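Battery goes flat after five days parked – where do I start looking?

Alasdair Baxter
6 Aug 2022

My car is a Skitum wagon that I use mostly on weekends. If I drive it every day it starts fine. If I leave it for five days the starter just clicks and the dash lights go dim. I charged the battery overnight and took it to the parts counter at Arsenault. They tested it and said it was good. It is a 58 amp-hour battery and was new last October. The alternator was tested too, also good.

The only thing added to the car is a Tuvow stereo that the last owner put in. It turns off with the key like it should. I also have a phone charger in the outlet by the shifter, but I pulled that out and it made no difference.

I have a cheap multimeter and a set of basic tools. I have never done a drain test and I don't want to blow anything up.
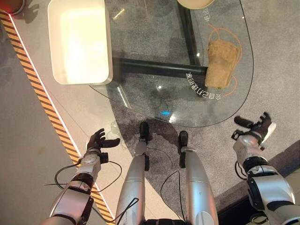 Robot arms and legs by a low glass table, gray speckled carpet

Is this something I can find at home, or does it need to go to an electrical shop? The nearest one wants to keep the car for several days. I should add that the trunk light is off when I close the lid, I checked by leaving my phone in there recording.

Hedvig Åberg

You can find this at home. It takes an afternoon, and most of that is waiting.

What you are looking for is called a parasitic drain. Every modern car pulls a little current when it is parked, for the clock, the door locks and the memory in the computers. That small amount is normal. A problem drain is bigger and is nearly always one circuit that stays on when it should shut off. Glove box lights, stereos, door latch switches and sticking relays are the usual ones.

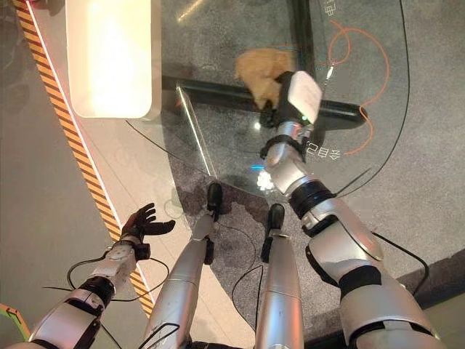 The meter goes in line on the negative side, between the battery post and the cable you took off. Never put it straight across the two posts when it is set to amps. Move the red lead to the high current socket on the meter and start there. Do not try to start the car or turn on the headlights with the meter hooked up, or you will lose the fuse inside the meter.

Do it in this order:

1. Open the hood and the driver's door. Use a screwdriver to push the door latch closed so the car thinks the door is shut. Remember to release it with the handle before you close the door for real.

2. Keep the key well away from the car if it is the keyless kind.

3. Take off the negative cable and hook up the meter between the cable and the post. The reading will be high at first. Wait 20 minutes for the computers to go to sleep.
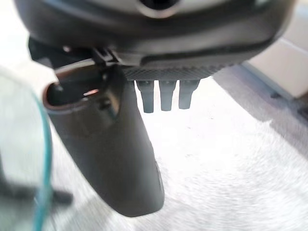
4. Read the meter and write the number down. If it is still high, pull one fuse at a time and watch for a drop. Put each fuse back before you pull the next one. Start with the fuse box inside the car, then the one under the hood.

5. When the number drops, look in the manual for what that fuse feeds. Unplug the parts on that circuit one by one until you find the one doing it.

If you have to open a door to reach the inside fuses, latch that one closed with a screwdriver as well. Otherwise the car wakes up and you have to wait all over again.

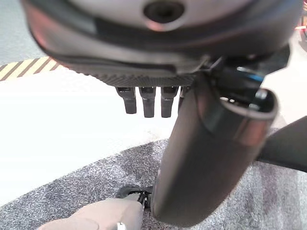 One more thing about the hookup. The thin probes that come with a cheap meter will not stay put by themselves, so get a pair of clip leads that can carry the current. If a clip slips off, the car loses power and wakes up when you reconnect it, and the wait starts over. I look for jaws with a cut pattern in them, something like the fine diagonal ribs on the grip pad of that robot hand. Smooth jaws slide off a battery post. I have used the Plunar ones for years and they are fine, but any brand with decent teeth will do.

Arsenault

its the stereo. it's always the stereo. pull the fuse for it and leave it parked for the week

Alasdair Baxter

Thanks both. I did the test this morning. After the wait it was still pulling over 400 milliamps. Pulling the radio fuse dropped it to almost nothing. I took the stereo out and the yellow and red wires were twisted together behind it on the constant feed, with tape over them. Will separate them and run the red one to a switched wire, then park it and see how the battery holds up.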